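Abdella detecta un fallo de cierre en las pinzas Kinurbridge y suspende su uso en bandejas

Bollwood, 9/6/22

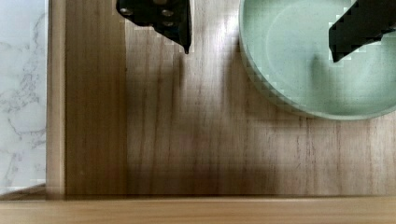

Abdella comunica la suspensión temporal de la pinza Kinurbridge de dos dedos en tareas de manipulación de vajilla. En 7 de los 283 ciclos de la última serie de ensayos, el controlador confirmó el cierre con los dedos aún separados de la pieza. El fallo se concentra en la aproximación desde arriba a platos redondos de borde fino colocados dentro de una bandeja de madera, con un dedo sobre el interior del plato y el otro fuera, sobre el fondo de la bandeja. En esa posición, un cierre mal confirmado puede arrastrar la pieza contra el borde lateral.

El análisis preliminar apunta a una deriva del sensor de posición tras casi 4.000 aperturas. No se han registrado lesiones. Dos platos resultaron dañados.

Las unidades afectadas deben funcionar sin carga hasta la instalación del firmware corregido, que añade una segunda lectura de posición a los 200 milisegundos del cierre. La actualización estará disponible en septiembre. Entretanto, se mantiene la obligación de detener el brazo antes de retirar piezas a mano.

«La señal de cierre no puede depender de una sola lectura», señala Mafalda Patrício, responsable de seguridad funcional de Abdella.

Los ensayos de validación se realizarán en el laboratorio de Zornwood.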